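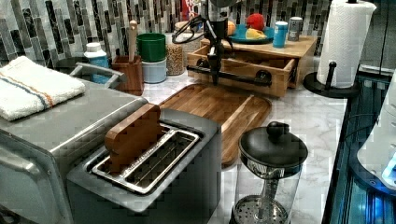
Chapter 5
Where Should the Children Go? School Places and the Small District

Pick any map of country schools and draw a line round each one to show the area it serves. Now forget the lines, and draw instead the journeys the pupils make every morning. The second map is far messier than the first, and much more fun to read! Children cross boundaries to be near a grandparent's house, to join a particular band or football side, to stay with friends after a house move, or simply to sit in a warmer building with a shorter ride home. This chapter is about that second map, and about the people who have to plan for it.

In Chapter 4 we looked at how a district raises its money. Here we turn to something that sounds much duller and is (I promise) one of the liveliest subjects in the whole book: deciding how many schools to keep open, and where.

A district with falling rolls

Our main case is Illordale, a rural district with 1520 pupils at the time its board began to talk seriously about closing a building. It had 5 schools, most of them put up in years when farms were smaller and families larger. The smallest, Gonda School, had 71 children on its roll, taught in mixed-age classes, and it stood 16 miles from the next primary, at Kisesus.

On paper the choice looked easy. Gonda cost more per child than any other school in the district, its roof was due for replacement, and there were spare desks at Kisesus. The board published a short plan in November and expected a quiet winter.

It got nothing of the kind. Parents filled the hall at Gonda and then filled it again a fortnight later. They brought bus timetables, weather records and a hand-drawn chart of which bridges flood. They asked what a five-year-old would do on the days when the road was shut, and whether the district had included the extra drivers in its sums. It had included the fuel and left out the drivers, and so the whole plan went back for another look.

I love this case, and have taught it many times, partly for the way a plain question about a bus can pull a large plan apart. Notice too that the board's figures were correct as far as they went. The trouble lay in what had been left off the page, and a great deal of school planning goes wrong in just this manner.

Three words to get straight

Roll means the number of pupils registered at a school on a given day. It goes up and down through the year, so always check which day is meant.

Capacity means the number of pupils a building can properly hold. It sounds like a fixed thing, but it depends on how rooms are used. Turn a music room into a classroom and capacity rises, though the music teacher may have a word to say about it.

Catchment means the area a school is meant to serve. Whether families keep to it is another matter, and we shall spend most of Section 5.2 on the ones who don't.

Meanwhile, over the hill

Next door to Illordale lies the Dimitrov district, which had exactly the opposite headache. Its rolls were climbing, mostly with children whose families lived elsewhere and had chosen to send them in. Money followed each child, which was welcome, but the corridors were full and lunch had to be served in shifts. Should a district build new classrooms for pupils who could, in principle, all go home again next year? Keep that question beside you as you read, and try answering it twice, first as a Dimitrov taxpayer and then as a parent in Gonda with a child about to start school.

Before you begin Section 5.1

Find the most recent roll and capacity figures for two schools near you, one growing and one shrinking if you can manage it. Write down the date of each figure. Then look up how pupils travel to each school, and make a note of anything you can't find, such as the length of the longest bus ride. You will need these notes for the planning exercise at the end of the chapter, where you will redraw a catchment and then defend it in front of the rest of the class.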